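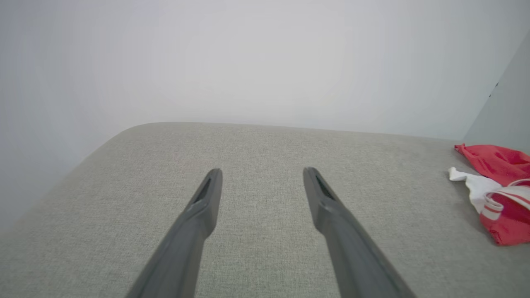

I want to ask the people here who have cramps in the calf at night what they think of the Macaraeg study. My pharmacist gave me a printed summary of it last week, and since then I have read it three times. It followed 1170 adults over the age of 55. One half took magnesium every evening and the other half did a short stretching routine before bed. Both groups had fewer cramps at the end than at the start, and the summary says that the results "approached each other." When I drew the two lines on paper for my husband, they looked like the two gray gripper fingers in the photo, which lean toward each other and stop before they touch. So there is still a gap, and the better side is the stretching side. I have paid for magnesium for a long time and I would like to know if I should stop.

*posted by lindenrow, Friday, October 23, 2026*

---

**oatmeal_pete** wrote:

I am one of those who took magnesium for years (Brikari, the effervescent ones with the lemon taste). For me it did nothing for the cramps and a lot for the bathroom visits, if you understand me. I stopped last winter and there was no change in either direction. Well, in one direction.

Did the summary say what kind of stretching? There are many.

---

**lindenrow** wrote:

Yes. You stand at arm's length from a wall, put your hands on it, keep the heels on the floor, and lean forward until you feel the pull in the calf. Hold, rest, repeat. They did it 5 times for each leg. I have started it on Monday, so it is too early to say something.

---

**quietstairs** wrote:

Please be careful with this study. I looked for the full text and could find only the summary. There was no third group which did nothing. This matters very much with cramps, because they come and go by themselves. People join a study when their cramps are bad, and a bad period is often followed by a better one. Both groups improved, and without a third group we do not know if either of the two things worked.

I do not say that stretching is useless. I say the paper cannot show it.

---

**marrowbone_56** wrote:

quietstairs, with respect, this is always the answer here. Somebody brings a study and somebody explains why it is worthless. My legs have been bad for a long time, they did not "come and go by themselves," and when I began with the wall stretch they became better in two weeks. I don't need a third group for this.

---

**quietstairs** wrote:

I am glad that your legs are better, and I mean it. I did not write "worthless." But two weeks in one person is exactly the kind of result that can happen without any treatment. I have also had two good weeks when I did nothing at all.

---

**oatmeal_pete** wrote:

The stretch is free, though. If it does nothing, I lost a few minutes. If the tablets do nothing, I lost the money also. For me this is enough to decide.

---

**harbor.june** wrote:

Is it really free for everybody? I have a bad Achilles tendon on the left side and my physical therapist at the Skimska clinic told me not to lean into the wall with full weight. She gave me a version where I sit on the bed with the leg straight and pull the foot toward me with a towel. It is gentler. If somebody here has tendon problems, ask first.

And to lindenrow: before you stop the magnesium, was it your doctor who told you to take it? For some people it is not for the cramps, it is for a low blood level. I take a water pill for my blood pressure and for this reason they check mine.

---

**lindenrow** wrote:

Thank you, I did not think of this. No, no doctor, I bought it because a neighbor takes it. But I also have a water pill. I have a blood test in December and I will ask if they can add magnesium to it. Or should I call before?

---

**harbor.june** wrote:

I would call before. It is one phone call, and a water pill can itself be connected with cramps. I don't want to frighten you, mine turned out to be normal. Just don't stop the water pill on your own.

---

**tallfern** wrote:

Is nobody going to mention shoes? I had cramps every night of one summer — flat sandals all day. I changed to Danitz walking shoes with a small heel and the problem was mostly gone. My sister bought the same pair and has the same cramps as before, so I don't promise anything.

---

**marrowbone_56** wrote:

Careful tallfern, you will be asked for your third group.

---

**quietstairs** wrote:

She has one, it is her sister :)

To go back to the magnesium. The summary says "up to 1000 mg" on the second page, if it is the same one I found. Can you look, lindenrow? I find this a high dose to take without asking a doctor, and for a person with weak kidneys it can be dangerous. Nobody should copy it from a summary. I also do not see anywhere how many people left the magnesium group because of the stomach. If many left, then those who stayed are not the same kind of people as at the beginning.

---

**lindenrow** wrote:

I looked. It is the same text, "up to 1000 mg," and there is a small note that the dose was "adjusted for comfort." I don't know what this means. My tablets are much weaker, and I take one.

About people who left, it says only that 4 weeks were needed to be counted in the results. The full length is not on my sheet; it must be on a page which the pharmacist did not print.

---

**quietstairs** wrote:

Then a person who stopped in week three was not counted. This can make the tablets look better than they are. So perhaps the gap which you drew is in truth wider. Or it isn't, if the stretchers also stopped, and people do stop stretching. We need the missing page.

---

**oatmeal_pete** wrote:

I certainly stop stretching. I have stopped more times than I started.

---

**lindenrow** wrote:

I called the doctor's office this morning. They will do the blood test next week and want me to bring the box with the tablets. Until then I leave everything as it is and continue with the wall. Last night I had one cramp, a short one, in the right leg. The pharmacist will try to find the complete paper for me. If I get it, I will write here what is on the other pages.

---

**harbor.june** wrote:

Good. Bring the box of the water pill too, they always ask for it.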